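Notes for the Osico talk, 19/01/2019
Working title: What happened to the sorting room

Slot is right after coffee, so start slow and let people find their seats. Say hi, say thanks to Cremilda Holanda for the invite. Mention that I've never spoken at Osico before and that I was told to keep it practical, so please stop me if I drift into theory (I will).

Opening. Ask for a show of hands: who here has ever had a job where you put things in boxes all day? Wait. There are always more hands than you'd think. Mine goes up too – I packed returns for a summer when I was nineteen and I can still feel it in my wrists.

Then introduce Cendbridge. They take in toy sets that come back from stores and libraries, sort the parts, and build up full sets again. They have 9 people in the sorting room. When I first visited in March, every single part went through somebody's hands at least twice. Once to sort it by color and kind, once to check it. A good sorter gets through 400 small parts before the morning break, and Randa Kassab, who has been there longest, was politely offended when I asked whether that was a good number. She thought it was low!

Talk a little about Randa here. She sorts by feel. She'll hold a conversation with you and her hands never stop. When the company told the room that arms were coming in, she was the one who asked the question everybody else was chewing on: what will I be doing in a year? And the manager, Bart Stevens, said he didn't know. I want to spend a minute on that, because I think it was a good answer and it was also a terrible one. It was true, and people went home with it and lay awake.

Slow down here. Let it sit before moving on.

So what did they bring in? Small arms, working in pairs, a tray in the middle, loose parts on the table. People hear "automation" and picture a car plant with sparks flying. This is tabletop stuff. You could have lunch next to it. The job is the same job Randa does: pick the part up, decide where it goes, put it there.

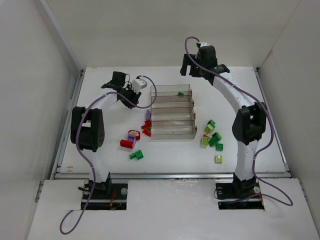 And the deciding is where it got interesting for the staff. Somebody has to set up the table every time. Somebody has to choose which parts go out and how messy the pile is, and somebody has to say what counts as a good placement and what doesn't. The first plan was for the engineers from Lukumay to do all of that. That lasted 2 weeks. The engineers laid everything out too neatly, and Ishbel Rankin, one of the sorters, walked past and said (I wrote this down) "returns don't look like that, love." She tipped half a bin out on the table and told them to try again.

Pause for the laugh, if there is one.

After that the sorters took over the setups. It wasn't in anyone's job description. There was a fairly tense conversation about pay, which I'm allowed to mention but not go into. The short version is that the setup work is now a paid grade of its own and Ishbel trains people for it. The longer version took months and one very long meeting with bad sandwiches.

What got better. Go through these quickly, people can read the handout.
Wrists and shoulders. Fewer people asking to swap off the line.
The boring parts of the day got shorter. Everyone I interviewed said some form of this.
Questions from the floor get heard now. If an arm keeps fumbling a part, the person at the table logs it, and someone has to answer. There were 798 of those notes in the log when I last looked, and Nisreen Srour reads all of them. I asked her if that was a slog and she said it's her favorite part of the job.

What got worse. Don't rush this bit!! I always rush this bit.
The talk in the room. When everybody sorted at one long table they chatted all day. Now they stand at separate stations and the room is quieter. Two people told me they missed it more than they'd expected to miss anything about that job.
Watching is tiring in a different way. Your hands get a rest and your head doesn't. One sorter told me she drives home more worn out than before and can't point to a single thing she did.
Speed pressure hasn't gone away. It moved. Now the worry is how many setups you get through in a shift.

My own opinion, keep it short: Cendbridge did a decent job of this and they did it late. If Ishbel had been at the table on day one, they'd have saved themselves a lot of grief. The same goes for Altedine, where I'm visiting next, and where I've already been told the staff will be "brought in at the rollout stage." I made a face when I read that email.

Back to Randa. She didn't move to setups, by the way. She tried it and didn't like it. She still sorts by hand, the odd and broken pieces mostly, and she checks finished sets before they ship. Bart offered her a title and she turned it down. She did ask for a better chair and she got it.

Questions. If nobody goes first, ask Cremilda about the packing line downstairs – she's promised to have something ready.

Bring: clicker, water, spare handouts, the cough drops.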